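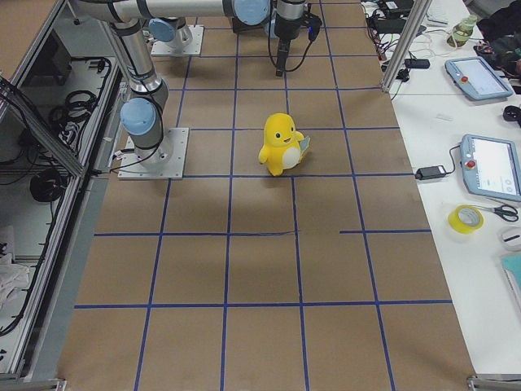 Zoia Ivanyshyn wants to know why anyone would pay for a second arm before the first one has earned its keep. Fair question, and it comes up more than any other on this page, so it goes first.

Do we need two arms or one?

Most people asking us need one. Two arms look great in a sales call and the quote looks less great a week later. If your parts can be picked up, moved and put down from one side, buy one. If you need something held while something else is done to it, you have a case for two. "We might want it later" is a wish. Leave room on the table and ask the seller to put the price of a later add-on in writing.

Brellent quoted us a bundle. Is it a good deal?

Maybe. Ask for it line by line. When Meron Chala did this she found the grippers listed under "options" and the mounting plates not listed at all. A bundle that can't be broken out is hard to compare with anything.

What gets left out of the first budget?

The boring stuff. Table, frame, panels, power, cable, spare fingers for the grippers, and somebody's hours. Our own first plan had nothing in it for cable management and you can probably guess how that went. Put in a line for tape and paper too. It's small money, but if purchasing has to approve every roll you will lose days to it.

Is a taped grid good enough, or should we buy a proper fixture plate?

Start with tape. Blue painter's tape on brown paper costs next to nothing and you can pull it up on Monday when you change your mind about cell size. Get a machined plate when you know what you're making and where it goes. Jellix will tell you the plate has to come first. Jellix sells plates.
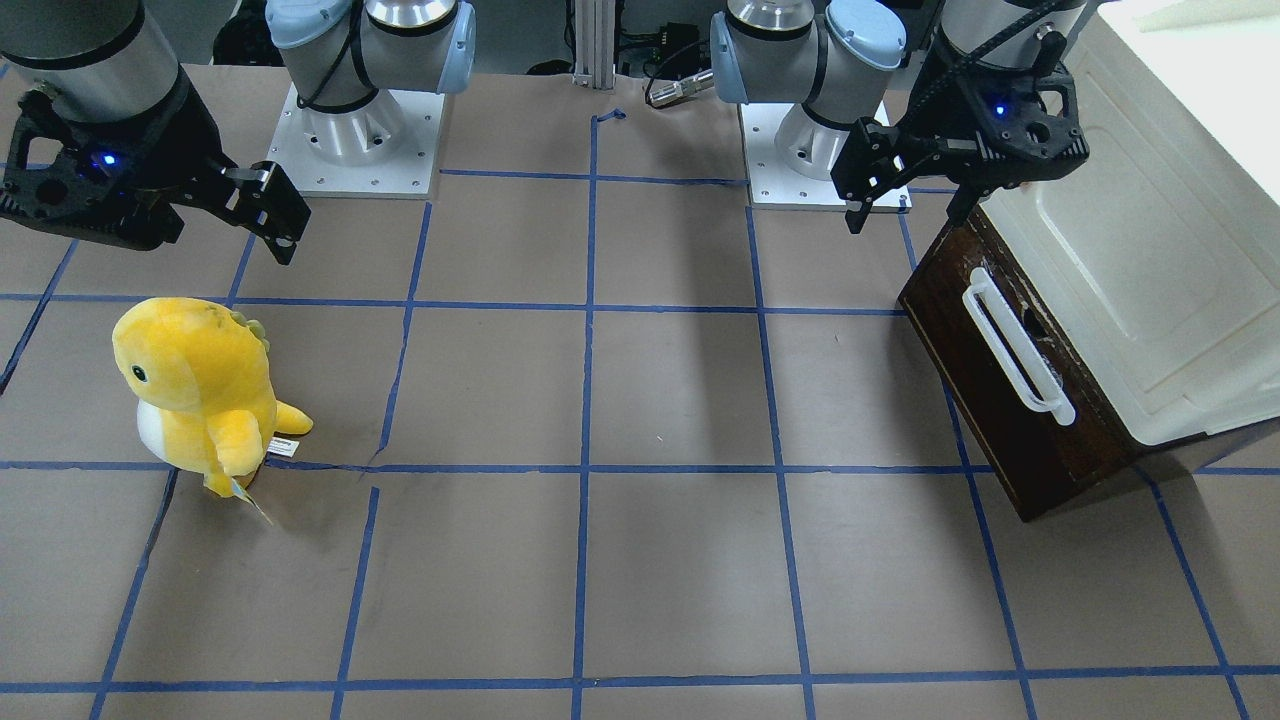

The same goes for test objects. You don't need a purchased kit of sample parts to find out if a gripper suits you. Use a soft toy, an old box with a handle on it, a plastic tub, whatever is close to the shapes and weights you care about. If a seller will only demo with their own parts, I'd want to know why.

How long should a trial run before we sign?

Longer than they offer. Ambaye gives you 5 days, and by the time the thing is bolted down and talking to your network you've used up 2 of them. Ask for more. Berhanu Araya asked for 200 cycles on his own parts with no one from the seller in the room, and got it. I don't see why you should settle for less.

Will it pay for itself in the time the brochure says?

I doubt it. Those numbers assume full shifts and no changeovers. Run them again with your real hours - the bad months included - and see if you still like the answer. Ayana Abdella did hers in a spreadsheet with 103 rows, which is more than you need, but she did catch that the service contract wasn't in the price.

Can we just rent?

Yes, and for short jobs I'd look there first. Dostaveo rents by the month. Read the part about damage to grippers and cables before you sign, and get the return shipping in writing.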